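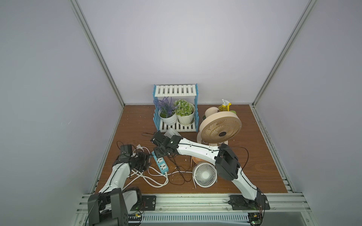 Poste à deux bras, plateau en bois et parois gris clair.

Skavoleo – gabarits de présentation et convertisseur

Skavoleo lit un plan en texte brut et produit un fichier .pptx à partir d'un gabarit existant. Le dépôt contient l'outil en ligne de commande, les gabarits de la série Skondel et le corpus de test Bouazza, qui sert à vérifier que les titres, les images et les notes arrivent dans le bon espace réservé.

État du projet

La version 2 remplace entièrement la première. Les fichiers de configuration de la version 1 ne sont plus lus. Un script de migration est fourni dans le dossier outils, mais il ne traite pas les règles de recadrage, qu'il faut réécrire à la main.

Installation

Python 3.10 ou plus récent est nécessaire. Depuis la racine du dépôt :

python -m venv .venv
source .venv/bin/activate
pip install .

Sous Windows, l'activation se fait avec .venv\Scripts\activate. Aucune suite bureautique n'est requise pour produire les fichiers. LibreOffice est utilisé seulement par les tests de rendu, qui sont ignorés s'il est absent.

Utilisation

skavoleo construire plan.txt --gabarit skondel-sobre --sortie reunion.pptx

L'option --verifier analyse le plan sans rien écrire. L'option --strict transforme les avertissements en erreurs, ce qui est pratique dans une chaîne d'intégration. L'option --lister affiche les gabarits installés avec leurs mises en page.

Format du plan

Une diapositive commence par une ligne « == » suivie du titre. Les lignes suivantes vont dans le corps. Une ligne qui commence par « img: » insère une image, une ligne qui commence par « note: » part dans les notes de l'orateur.

== Budget de l'atelier
Dépenses engagées au premier semestre
Reste à répartir
img: figures/budget.png
note: rappeler le report de l'an dernier

Si le titre est vide, la diapositive prend la mise en page « sans titre » du gabarit. Si cette mise en page n'existe pas, l'outil s'arrête et indique le numéro de ligne. La version 1 créait dans ce cas une zone de texte libre, invisible en mode plan et ignorée par les lecteurs d'écran.

Gabarits

La série Skondel comprend 19 mises en page, réparties entre deux gabarits : skondel-sobre et skondel-large. Le premier est en 4:3, le second en 16:9. Les noms des mises en page sont identiques quand elles existent dans les deux, de sorte qu'un même plan peut être reconstruit dans l'autre format sans modification. Les mises en page « frise » et « triptyque » n'existent qu'en 16:9.

Pour ajouter un gabarit, déposer le fichier .pptx dans le dossier gabarits, puis lancer skavoleo indexer. L'index associe chaque espace réservé à un rôle (titre, corps, image, pied de page). Quand deux espaces ont le même rôle, ils sont numérotés de gauche à droite, puis de haut en bas. L'ordre peut être corrigé dans le fichier index.toml.

Images

Par défaut, une image est réduite pour tenir dans son espace réservé, sans recadrage. Le mode « remplir » recadre au centre. Pour un autre point d'ancrage, ajouter haut, bas, gauche ou droite après le nom du fichier. Les formats PNG, JPEG et SVG sont acceptés. Les SVG sont convertis en PNG au moment de la construction, avec une perte de netteté visible si le fichier est ensuite projeté en très grand.

Corpus Bouazza

Le corpus compte 329 plans en texte brut, dont 121 accompagnés d'un fichier .pptx de référence. Les plans sont en français. Ils ont été rédigés pour le projet Nunham, puis relus afin de retirer les noms de personnes et les adresses.

Chaque plan occupe un dossier :
plan.txt – le plan lui-même
meta.toml – gabarit visé, nombre de diapositives attendu, langue
reference.pptx – présent seulement pour les plans avec référence
figures/ – images appelées par le plan, s'il y en a

Les références ont été montées à la main dans un logiciel de présentation. La comparaison porte sur le texte, le rôle de l'espace réservé et l'ordre de lecture. Elle ne porte ni sur les polices ni sur les couleurs, trop variables d'un poste à l'autre.

Limites du corpus : les plans sont courts et viennent pour la plupart de réunions internes. Les tableaux y sont rares. Il n'y a aucun texte écrit de droite à gauche, et un bon résultat sur Bouazza ne dit rien de ce cas.

Tests

pytest
pytest -m rendu

La seconde commande lance les tests de rendu, nettement plus lents. En cas d'écart, les deux versions de la diapositive sont enregistrées dans tests/ecarts, dossier à vider à la main.

Problèmes connus

Le verrouillage des espaces réservés est perdu si le gabarit a été enregistré par une ancienne version de LibreOffice.
Les titres de plus de deux lignes débordent dans skondel-sobre. L'ajustement automatique n'est appliqué qu'à l'ouverture du fichier, par le logiciel lui-même.
Les transitions du gabarit sont conservées, mais pas les animations d'objets.
Un chemin d'image qui contient un espace doit être mis entre guillemets droits. Les guillemets français ne sont pas reconnus.

Contribuer

Ouvrir un ticket avant toute modification du format du plan. Pour une correction de gabarit, joindre le .pptx modifié et le plan minimal qui montre le défaut. Les nouveaux plans destinés au corpus doivent passer --verifier --strict.

Licence

Le code est distribué sous licence MIT. Les gabarits Skondel et le corpus Bouazza sont sous CC BY 4.0. Mention demandée : « Corpus Bouazza, projet Nunham ».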